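Wavimum hand gripper trial set: README

Maintained by Dušan Oravec. Last edited Oct 27, 2026.

What you get
904 short clips from the Wavimum kit, a pair of hand-held two-finger grippers sold for collecting tidying and pick-up data in homes. Nedbridge supplied the kit on loan. We paid for our own time.

What the brochure claims
"Any room, any object, 20 minutes to set up." We have yet to see 20 minutes. The first session in March took most of a morning.

Known problems
- 200 clips have no usable jaw width. They are still in the folder, flagged "w0".
- Left and right labels are swapped in 2 sessions.
- Soft items and thin packaging are overrepresented. Don't read grip success here as proof of anything with heavier goods.

Not included
The Partington comparison. Ask again once the vendor answers our emails.

Sample views
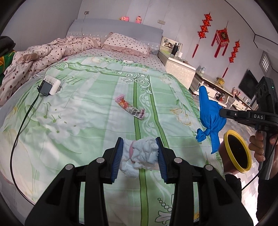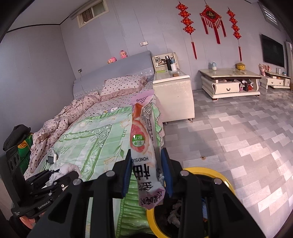
Bedroom pick-up work: white cloth (first), snack packet (second).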